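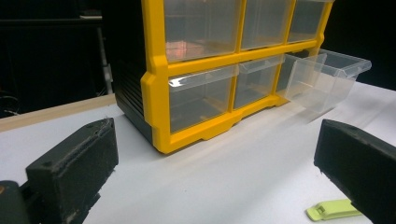
Yellow drawer unit on the white table, lower right drawer partway out.

December, 16:20

Small parts storage, continued. I want to finish this before the break, because in the last month I bought the same M3 washers two times, only for the reason that I could not find the first bag.

The unit has the yellow front and clear drawers. I like that the contents can be seen without opening, but clear plastic is not the same as a label. Tiago Neves took a drawer of springs for a drawer of short screws last month, and he was looking straight at it. So every drawer gets a label, also the obvious ones.

Plan for the bottom row, from left to right:
Left – standoffs and spacers, all lengths together for now.
Middle – heat-set inserts. Keep them in the small bags, they are very easy to mix.
Right – washers, the ones from Wulum and the ones from Gudon. Same size on paper, but the Gudon ones are thicker. Put a card between them.

Top row is for things we use less. Fuses, terminal blocks, the odd connectors from the Marino job. I did not decide yet the order.

Weight: I filled one bag with 100 of the long steel standoffs and put it on the kitchen scale, 140 g. This is fine for one drawer. Tipene Trevaskis asked if the heavy things should go all in the bottom row, and I agree with him. The unit is not fixed to anything, and with several full drawers open at the top I would not trust it.

How to pull: one hand on the drawer, the other on the side of the unit. Do not pull by one corner. The drawer turns a little in the slot, and then people use force. On the old Dollus cabinet we broke 2 drawers in this way, and replacements are not sold anymore.

Labels: I tried paper with clear tape over it, on a spare lid. The edge lifts after wiping with alcohol. The printed tape from the label maker stays well, so I will use this one, black on white, placed low on the drawer front so the fingers do not rub it.

Still to do:
– order one more roll of label tape
– ask Tipene where the box of mixed crimps should go (he wants them near the bench, I am not sure)
– throw away the screws without a known thread, or give them to Tiago for his shelf at home

16:55 – label tape is finished after the word "spacers". I continue tomorrow with the middle drawer.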